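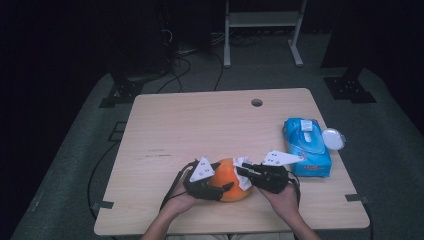

Two hand-held grippers and a round orange object at the table.

About Honen

Honen sets up and maintains hand-held gripper stations for laboratories and training schools. The company was founded in Beltport and opened a second workshop in Drumness to shorten travel to clients in the north. We employ 13 technicians, all of whom work at both sites.

Our work begins with the table. It is leveled, and the brackets at its edge are tightened before any cable is connected. Each gripper carries a white triangular marker plate with a pattern of black dots, and the plate must sit firmly on its mount. A plate that has shifted slightly will put every later reading off by the same amount, so the screws are checked at the start of each shift. Cables are given enough slack for the full reach of the arm.

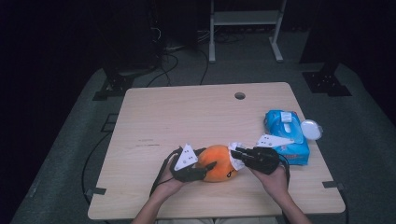 R. Afolabi

Jaws are tested in pairs. The operator brings both grippers to the sides of a soft or rounded article, closes them, holds, and releases. The technician listens for grinding and compares the travel of the left jaw with that of the right. If the two differ, the linkage is opened and cleaned, and the test is repeated from the beginning. Jaw surfaces are wiped before the station is handed back.

Worn jaws are replaced as a set. Cables showing damage at the connector are retired and are not spliced. Our service register currently holds 2,494 entries, of which 1,753 concern routine care and the remainder repairs. Every client receives a copy of the entries for its own station.

A full inspection is carried out every 12 weeks. Clients may request an earlier visit through the Beltport office, which is open from 8:00 a.m. The Drumness workshop receives equipment by appointment and closes for stocktaking in March.

Share this page (12 shares)

This site uses cookies to remember your preferences. Accept | Manage settings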